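Tabletop storage check, Sudville, Room 9
Form revision 8. October 25, 2025
Mark each line OK, FIX or DON'T KNOW. DON'T KNOW is allowed, and I would like to see more of it.

Section 1. The table

1.1 Stands level, doesn't rock: OK. I leaned on both ends. The July form also said OK, and in July there was a folded beer mat under a leg, so make of that what you like.

1.2 Top wiped down: OK. White shows everything, which I suppose is why somebody picked white.

1.3 Board lies flat against the wood underneath: OK for now. The form calls it a "fixed surface." I don't see what fixes it. Push on a corner before you put weight there.

1.4 Carpet behind the table flat, no raised seams: OK.

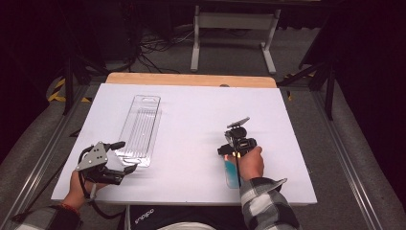 1.5 Bottles stored upright with caps on: OK on the cap. The light blue one with the white cap stays out of the bins altogether until I get an answer about what it's meant to hold. "Cleaner, probably" was the answer last time, and I can't inspect "probably."

1.6 Liquids kept away from electronics: FIX. The form wants them "at a reasonable distance." Reasonable to whom? I've written in "other end of the table."

Section 2. Phones and other glass-faced items

2.1 Case on before it goes in a bin: OK. A clear case will take scuffs. I wouldn't count on it for a drop onto a hard edge, whatever the package says.

2.2 Camera glass checked for chips: DON'T KNOW. Run a fingernail around the rim under a good lamp. The ceiling light isn't a good lamp.

2.3 Battery not swollen: OK by feel. Lay the phone on its back and see if it spins when nudged. Crude, but I trust it more than the battery app from Filtatbridge we were told to use, which has given every phone we own a score of "healthy," including the one that wouldn't turn on.

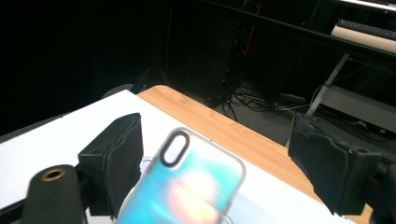
Can a phone be stored in its case for a few months?
Take it out if you can. Grit gets in between the case and the back and scratches both, and a tight case can hide a battery that has started to swell. If it has to stay in the case, write the date on a slip and look at it every so often.

2.4 Nothing stacked on top of glass: FIX. Stacking is still the habit. The line has been on this form since the first version and I've yet to see it change anyone's behavior.

Section 3. Clear bins

3.1 Rims free of cracks: OK. Bend the long walls in slightly with your thumbs and listen. If it ticks, throw it out.

3.2 Handle cutouts smooth: OK. Check the inside of the cutout too, where fingers go. These are for steadying a bin, as far as I'm concerned. The Doronier leaflet promises 2,000 lifts by the handles and doesn't say with what inside.

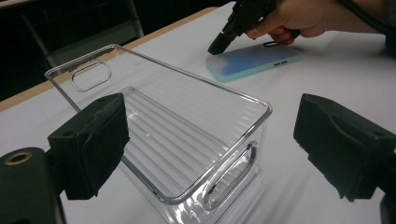
3.3 Ribbed floors clean between the ridges: FIX. Crumbs and staples sit in the grooves and a cloth passes right over them. Use a dry brush, then turn the bin upside down and tap it.

3.4 Lids: not applicable. The form asks about lids anyway. Liepiņa, who sent us the form, has been written to and says it will be looked at.

3.5 Bins set back from the table edge: OK when I came in. That tells you about the minute I came in.

3.6 Contents written on the bin: DON'T KNOW. The argument is that you can see through them. You can also see through a window and still need the house number. 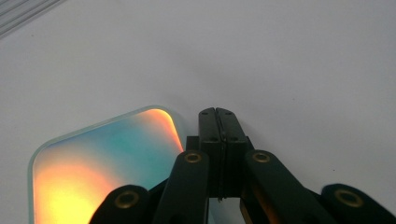 Checked by: Ragnvald Lindqvist
Read over by: Inese Kivi

Remarks

Lines 1.6, 2.4 and 3.3 stay open. Please don't close 2.4 by telling me everyone has been reminded. Put a soft mat down for the glass items, in a spot of its own, and I'll close it when I see the mat in use.

I.K. asks whether a tiny speck on a white tabletop counts against 1.2. Pick it up and see. If it's grit, wipe again before laying anything with a glass face on that side. If it won't come off, it's part of the table, and leave it alone.

For 2.2 I need a lamp with a bendable neck. The one in the supply cupboard has a loose plug and is on a different form.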